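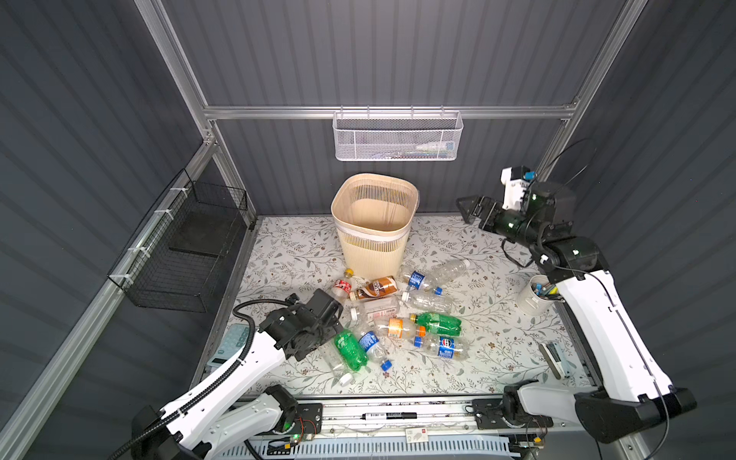

Papelera beige y dos cestas de malla.

Informe de avance: restauración del tractor de artillería Lomitz
21 de octubre de 2019
Preparado por Iveta Michalík para la Fundación Puvaron
Lectura: 2 min

Trabajos realizados desde mayo

El chasis está desmontado por completo y limpio. Los dos largueros conservan la forma original, aunque el izquierdo tenía una reparación antigua con chapa soldada a la altura del segundo travesaño. La hemos retirado y sustituido por una pieza remachada según el plano de fábrica. Los travesaños se han imprimado y esperan turno para la pintura.

El motor salió del vehículo en mayo. El bloque no tiene grietas. La culata sí: una fisura corta entre la tercera y la cuarta válvula, que el taller Beaulieu ha cosido en frío. Faltan los segmentos, que se fabrican a medida, y la junta de culata. El magneto funciona en banco.

De la cadena izquierda se han revisado todos los eslabones y hemos apartado 20 por desgaste de los ojos. Los bulones nuevos ya están en el taller. La cadena derecha sigue sin revisar.

Documentación

En el archivo municipal de Mistano apareció el libro de entregas del regimiento. Confirma que nuestro vehículo salió de fábrica con cabina abierta y que el techo rígido se añadió después – hasta ahora lo dábamos por original. Proponemos volver a la configuración de entrega y guardar el techo con su número de inventario. Necesitamos la conformidad de la Fundación antes de encargar la lona.

Se han digitalizado 325 hojas del manual de taller y de los catálogos de repuestos. Quedan por escanear las láminas de gran formato de la transmisión.

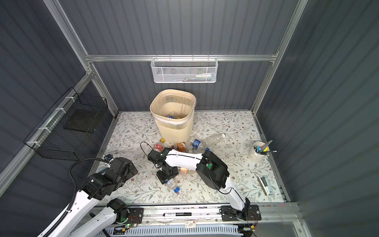

Gastos e incidencias

La reparación de la culata costó 770 euros, por debajo de lo previsto en la partida de motor. El remanente se destinaría a los segmentos, cuyo precio ha subido desde el primer presupuesto. No pedimos ampliación.

El proveedor de las gomas de los rodillos ha cerrado. Tenemos una oferta alternativa con un compuesto algo más duro y hemos pedido una muestra. Esto retrasa el montaje del tren de rodaje, pero no afecta al motor.

Próximo periodo

– Pintura del chasis y montaje de la suspensión.
– Revisión de la cadena derecha.
– Cierre del motor y primer arranque en banco.
– Escaneo de las láminas de transmisión.

El siguiente informe incluirá las facturas de Beaulieu y el inventario actualizado de piezas.

Compartido 20 veces · 2 comentarios

Entradas recientes
El libro de entregas de Mistano
Cómo leer una placa de fabricante Lomitz
Remaches o soldadura en chasis de entreguerras
Convocatoria de ayudas Puvaron: bases y plazos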